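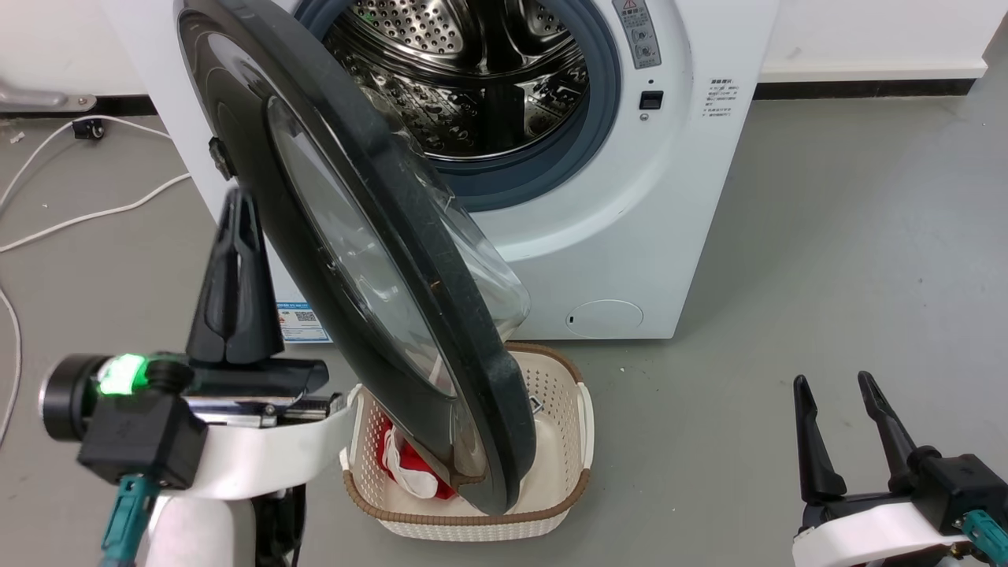
The Clanar 66 is a tabletop refractor telescope intended for schools, libraries and small observing groups. The Coltham Observing Section evaluated one unit over 5 nights in June, with Su-bin Ahn and Maxence Marchal as principal observers. The objective is a simple doublet, and the manufacturer describes it as fully coated. Members unfamiliar with lens shapes may think of the domed glass in the door of a front-loading washing machine, which bulges outward in the same general way, though far more steeply than any surface in this instrument. Lunar detail was crisp at low power. At higher power, a thin violet edge appeared on bright objects.

Search the reviews Enter keyword Go

The mount is the weaker component. Movement in altitude is smooth, but the azimuth bearing sticks when the tube is pointed near the zenith, and 2 of the observers lost Vega repeatedly as a result. The supplied Ridarar finder held its alignment throughout – a welcome change from earlier models.

Fadime Baysal tested the instrument on double stars and separated Albireo without difficulty. Fainter targets, including the Ring Nebula, were visible only as small grey patches.

The Section recommends the Clanar 66 for lunar and introductory use. Groups planning regular deep-sky sessions should consider a larger aperture.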